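Feltix Rice Cooker Review: Two Months in an Office Kitchen

By Ambros Hauser

We bought the Feltix for the office in November, after the old cooker started burning the bottom layer no matter what setting it was on. Seven of us eat lunch in most days, and five of those want rice more often than not. It gets used once a day, sometimes twice. This review is based on that kind of use. If you cook rice at home once a week, some of my complaints will matter less to you.

What comes with it

In the box you get the cooker, the inner pot, a removable inner lid, a steaming tray, a measuring cup, a plastic paddle and a power cord that detaches from the base. There is a printed manual with a page of recipes at the back. The cord is short. It reached our outlet only after we moved the cooker to the other end of the counter, next to the kettle, and I would have liked another foot of it.

The measuring cup is smaller than a standard US cup, as they usually are with rice cookers, and the lines inside the pot go by that cup. Don't lose it. Ours went missing in the second week and turned up in the coffee drawer, and the rice we made in between was noticeably too wet.

White rice

Plain white rice is very good. We mostly buy Chuensuk jasmine in the large bag, rinse it until the water is close to clear, and fill to the line. The grains come out separate and soft all the way down, with no crust on the bottom. The top layer can be a little firmer than the rest if you open the lid as soon as the beep goes. Leave it closed for ten minutes and stir it through, and you won't find any difference between top and bottom.

Short grain is nearly as good. I use slightly less water than the line says. Hicham Benkirane, who sits across from me and grew up in a house where rice was cooked in a pan and watched, still thinks it is a shade too soft. He eats it anyway.

Small amounts are where it falls down. The manual says you can cook a single cup. You can, but it spreads thin across the bottom and dries at the edges. Two cups is the real minimum.

Brown rice and other grains

Brown rice takes well over an hour on its own setting. That is long, and in an office it means somebody has to start it before eleven. The result is chewy and cooked through, and I have no complaints about it apart from the time.

Oatmeal on the porridge setting worked once and boiled up into the lid once, with what I believe were the same quantities. Quinoa on the quick setting was fine. Lentils were fine too, although they took a second cycle.

The steaming tray sits above the rice, and you can put vegetables in while the rice cooks. Broccoli goes in for the last fifteen minutes. It holds some 200 grams of it before the lid won't close properly, so this is a side dish for a couple of people at best.

Controls

There are four buttons and a small display. One button cycles through the settings, one sets the delay, one is for keep warm and cancel, and one starts it. The cancel button sharing a job with keep warm is a poor decision. Press it once too often and you have turned the thing off without meaning to. It has happened to three of us.

The delay timer is good. Lindiwe Radebe loads it when she gets in, sets it for 12:15, and forgets about it. I have not known it to be off by more than a few minutes. If the power is interrupted it forgets the time, and you set it again.

Keep warm holds rice in decent shape for two or three hours. After that it starts to yellow at the edge and smells a bit stale. The manual claims twelve hours. I wouldn't.

The beep is loud, and there is no way to turn it down. Our kitchen counter is near a meeting room, and people have complained.

Cleaning

The pot is easy. Warm water and a soft sponge will do it, and if something has dried on, a ten-minute soak takes care of it. The coating still looks the way it did when we unpacked it. We use only the plastic paddle in it and keep the metal spoons away.

The lid takes more work, and it is the part most people will skip. Starchy steam gets up behind the inner lid every time you cook, and if it stays there for a few days you will smell it. The inner lid comes off for washing, and the seal wants a wipe too.
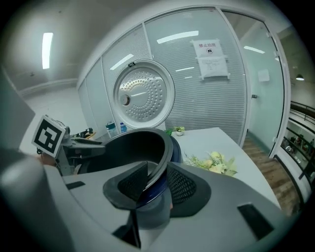 I do the lid every day now, at the same time as the pot. It takes a minute under the tap with a soft brush. A sponge on its own leaves starch behind in the small openings, and once it dries there you are stuck poking at it. Let the inner lid dry completely before you put it back. If you close everything up damp in the evening, it is still damp in the morning.

Getting the inner lid back on is fiddly the first few times. It will look seated when it isn't, and then steam leaks at the front and the rice comes out undercooked. Push until you feel it catch. Vlastimil Jurčo got it wrong on his first go and was ready to send the whole cooker back.

The manual says to hand wash everything except the steaming tray and the cup. Someone put the inner lid through our dishwasher once and I could see no damage, but I wouldn't make a habit of it.

Compared with the Trarnia

I have the smaller Trarnia at home. It is cheaper and quieter, and its lid is easier to take apart. It also has no delay timer, and the rice sticks more. For one or two people I would still buy the Trarnia. For a group the Feltix is better, mainly on capacity and on the timer.

Where we bought it

Ours came from Urkusell, where it had 1,302 customer reviews when I last looked. Many of the low ones are about leaking steam. Some of those may be faulty units, but I would check that the inner lid is fully in before returning it. Replacement inner lids and seals are sold separately there. I haven't had to order either one yet.

Good: even white rice, reliable timer, pot that cleans easily.

Not so good: short cord, loud beep, shared cancel button, poor with one cup of rice, inner lid needs care.

I would buy it again for the office. Lesego Xaba has asked for a second one so that brown rice and white rice can run at the same time, and we are waiting to see if the price comes down.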